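Unit 4: Reflection from Everyday Surfaces

Course notes, Introductory Optics of Materials
Prepared by Deolinda Cunha. Section 4.5 revised in October by Reinaldo Medeiros.

Read before the second lab session. Symbols follow the list at the back of the course pack. Angles are measured from the surface normal unless a line says otherwise. Students who have used other textbooks should check this, as several authors measure from the surface itself.

4.1 Two components of reflected light

Light arriving at the boundary between air and a solid is partly reflected and partly transmitted. For an opaque everyday material such as painted metal, molded plastic or varnished wood, the light leaving the surface toward an observer is treated as the sum of two components.

The specular component is reflected at the outer boundary. It does not enter the material. Its direction obeys the law of reflection: the incoming ray, the outgoing ray and the normal lie in one plane, and the angle of reflection equals the angle of incidence. For non-metals the specular component has nearly the same color as the source.

The diffuse component enters the material, is scattered by pigment, fibers or voids, and leaves again over a wide range of directions. Part of the spectrum is absorbed on the way. The color we give to an object in ordinary speech is almost always the color of its diffuse component.

Metals are a separate case. Transmitted light is absorbed within a very short depth, so there is little diffuse return, and the specular component may itself be colored, as in copper and gold. Metals are covered in Unit 6.

4.2 Fresnel reflectance at normal incidence

For a boundary between media of refractive index n1 and n2, with no absorption, the reflectance at normal incidence is

R = ((n1 - n2) / (n1 + n2))^2

Taking air as n1 = 1 and a clear varnish as n2 = 1.5, R = (0.5 / 2.5)^2 = 0.04. The boundary returns four percent of the incident light. Values for most plastics, glazes and clear finishes lie close to this.

A source may be very much brighter than the surface it illuminates, so four percent is enough to produce a visible highlight. The highlight is easiest to see over a dark substrate, where the diffuse component is small. Over white paper the same highlight can be hard to find.

4.3 Dependence on angle

Reflectance rises as the angle of incidence increases. The rise is slow at first and steep beyond 70 degrees. At grazing incidence R approaches 1 for any smooth boundary, whatever the index.

The two polarizations behave differently. Light polarized perpendicular to the plane of incidence (s) increases steadily with angle. Light polarized in the plane of incidence (p) falls to zero at the Brewster angle, given by

tan(theta_B) = n2 / n1

and then rises to 1. For n2 = 1.5 in air, theta_B is 56.3 degrees. A polarizing filter held in front of the eye and turned to block s light will remove nearly all of the specular component at this angle and leave the diffuse component.

Remember that the filter also removes half of the diffuse component, which is unpolarized to a good approximation. Students regularly omit this factor in the lab write-up.

4.4 Roughness and the blurred image

A perfectly flat boundary forms a sharp mirror image. A real finish has small variations in slope, and each facet sends light in a slightly different direction. The reflected image of a source is then spread into a patch. The width of the patch depends on the spread of slopes and on the distance between the surface and the thing reflected.

Distance matters more than it first appears. Consider a point on an object at height h above a finish with a fixed spread of slopes. The blur in the reflected image grows with h. Close to the line of contact the reflection can be quite distinct, and higher parts of the same object are progressively less so. A ceiling fixture, at a much larger distance, may be reduced to a pale area with no outline. 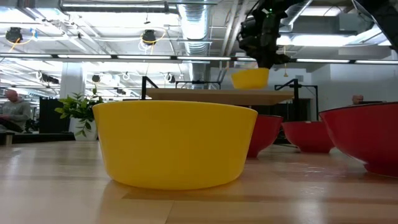 Figure 4.1. Glossy wood with whitish reflections of ceiling lights, and an amber-brown shadow and reflection below the yellow bowl.

Shadow and reflection often overlap in this way and should be kept apart in analysis. A shadow is a reduction in the light arriving at the surface. It stays fixed on the surface when the observer moves. A reflection depends on the position of the observer and shifts as the viewpoint changes. Within a shadow the diffuse component is reduced, and any reflection lying there is seen with better contrast.

A third effect is interreflection. Light scattered from a colored object falls on a nearby surface and adds to the illumination there. The added light is tinted by the first object and then filtered again by the second. Yellow paint beside pale wood will shift the wood toward a warmer color near the contact line. This contribution is diffuse and does not move with the observer.

4.5 Measuring gloss

Gloss is reported as the ratio of specular reflectance from the sample to that from a polished black glass standard, multiplied by 100. The usual geometries are 20, 60 and 85 degrees. Begin at 60. Use 20 for a high-gloss sample and 85 for a matte one.

The lab has 32 sample panels, each coated with one of the Tarus or Felton finishes. Clean the standard with lens tissue before each series. Take 10 readings per panel, at different positions, and report the mean and standard deviation. On wood panels, align the meter along the grain and record the direction.

A reading above 100 is possible if the sample has a higher index than the standard. A reading of 107 on panel F is expected — do not discard it.

4.6 Problems

1. Calculate R at normal incidence for a glaze of index 1.6 in air.
2. Find the Brewster angle for the same glaze.
3. A dark panel and a white panel carry the same varnish. Explain why their gloss readings can agree while the highlights look different.
4. State how a polarizing filter could be used to separate a highlight from interreflected light on a varnished table. Give the viewing angle and the filter orientation.

Solutions to problems 1 and 2 are held by Aparecida Barbosa. Problem 4 is to be handed in with the lab report.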